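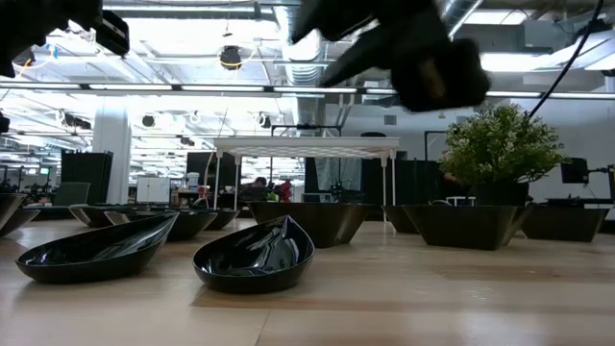 Glossy black teardrop bowls on a pale wooden tabletop.

Siham El Fassi did not plan to sell dishes. She spent 25 years cooking in hotel kitchens before she opened Linix, a tableware rental shop that now supplies restaurants and wedding caterers.

"Cooks always asked me where I got my plates," she says. "I got tired of giving the answer away."

Her first order was 158 pieces, stored in her sister's garage. The shop now keeps 3000 on its shelves, and most go out on Wednesday and come back after the weekend.

Dark dishes rent well in the fall, she says, though they take more work. "Every fingerprint shows. We wipe them again at the venue, right before the food goes on."

Breakage is built into the price. One caterer lost a full crate on a staircase in September and paid a $500 deposit. "She called me before she had even swept up," El Fassi says. "She still rents from us."

A second location is planned, but she has not signed a lease.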